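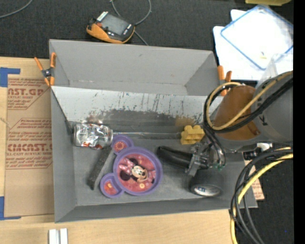 Odds and ends in a gray bin, including a crushed can, a yellow toy block and a purple Minnie Mouse plate.

The woman who runs the sorting room at Brurum does not like the word junk. She has worked at the reuse store for 30 months and prefers "mixed," which is what she writes on any bin that holds more than one kind of thing.

"People clear out a kitchen drawer and a toy box on the same Sunday, and it all goes in together," she says. "You get a kid's plate on top of a soda can. That's a normal bin for us."

Brurum took over its building on the Dremitz road when the furniture outlet moved out. The store has 2000 square feet of floor, and the sorting room takes up 800 of that. She asked for more and was turned down.

Her method is simple. Trash comes out first, then metal for recycling, then anything a child might use. Toys and children's dishes go to a separate table – they sell quickly, and they need a closer look.

"A divided plate is a good item," she says. "Parents like them for picky eaters. If it has a character on it, it's gone by lunch. I check for cracks and I check the picture. If the picture is peeling, I don't put it out."

Single building blocks go into a tub by the register and are sold by the scoop. She used to try to match them to sets and gave up after the first winter.

"I had 1166 blocks on the table one December. I know because I counted them. I made two sets out of all that, and one was missing a door."

Cans are less interesting to her. They go to Tosh, the scrap yard across the street, crushed or not. The money pays for gloves and tape.

The bins themselves get rough treatment. Scratches and scuffs don't bother her, and she keeps using a bin until it splits. The store tried fabric totes from Mastero for a few months, but they sagged when they were full and were hard to wipe out.

Asked what she would like people to do differently, she thinks for a while.

"Rinse things," she says. "And put the small stuff in a bag. I spend a lot of my morning picking little pieces out of corners."

The sorting room takes drop-offs until four. Large furniture still has to go around to the side door.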